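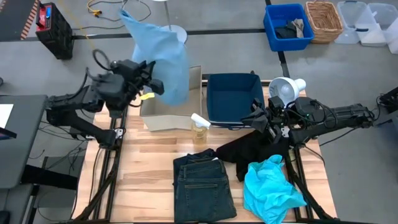
Sorting is the first operation in any textile care sequence, and the quality of every later operation depends on it. An item placed in the wrong group at this stage will be washed at the wrong temperature, dried for the wrong time, or folded with articles of a different class. Sorting is normally done at a flat work surface with open containers within reach, one container for each destination. A cardboard box and a fabric bin at the back of the table are sufficient for a two-way sort, and the front of the surface is left for items still to be handled. A garment lifted clear of the table, as the light blue shirt is over the box, hangs under its own weight and can be identified more easily than one lying in a heap. Jeans that have been folded flat, with the back pocket showing, need no further opening out to be recognized. Crumpled articles such as the black garment beside them do.

Chapter 4
Sorting and Staging

Terms introduced in this chapter: batch, destination, hang inspection, holding container, mixed load, staging area, tag side.

4.1 Purpose of the sort

A sort divides a mixed load into batches. A batch is a set of articles that will receive the same treatment from the start of one operation to the end of it. The basis of division depends on the operation that follows. Before washing, articles are divided by color, fiber, and soil level. After drying, they are divided by folding method or by owner. The two sorts should not be combined. Hallgrímsson's name is attached to this rule in many training rooms, following the shop manual Heiðrún Hallgrímsson prepared for the Kokkonen laundry, where the clean sort and the soiled sort were assigned separate tables.

4.2 The staging area

The staging area consists of the work surface and the floor space next to it. Containers on the surface are destinations. Containers on the floor are holding containers, used for articles waiting their turn or already released to the next operation. Plastic bins and wicker baskets are both in common use for holding. Rigid bins stack and wipe clean. Wicker admits air but may snag knits, and a cloth liner is recommended.

A destination container should be open at the top and low enough that an article can be lowered in without being thrown. Its opening should be at least as wide as the folded article. Where folding follows immediately, allow 20 inches of clear surface in front of the containers. Spray bottles and other supplies are kept outside this zone and labeled with their contents.

4.3 Hang inspection

Hang inspection is the brief examination of a garment held up by one point. The preferred point is the collar or the waistband, tag side toward the worker. The worker checks in order for the care label, the closures, the pockets, and visible stains. With practice the inspection takes 4 seconds for a shirt and 8 seconds for trousers. Garments held by a sleeve or hem hang unevenly and tend to hide the closures – the grip should be changed before the check is made.

4.4 Batch size

A batch is limited by the smallest piece of equipment it will pass through. In the worked problems at the end of this chapter, the Starnach plant handles 60 articles per batch and the Gruseo plant handles fewer, although its washers are larger. The difference lies in the dryers. Students should be able to locate the limiting piece of equipment from a floor plan before going on to Section 4.5, which treats the counting and recording of batches.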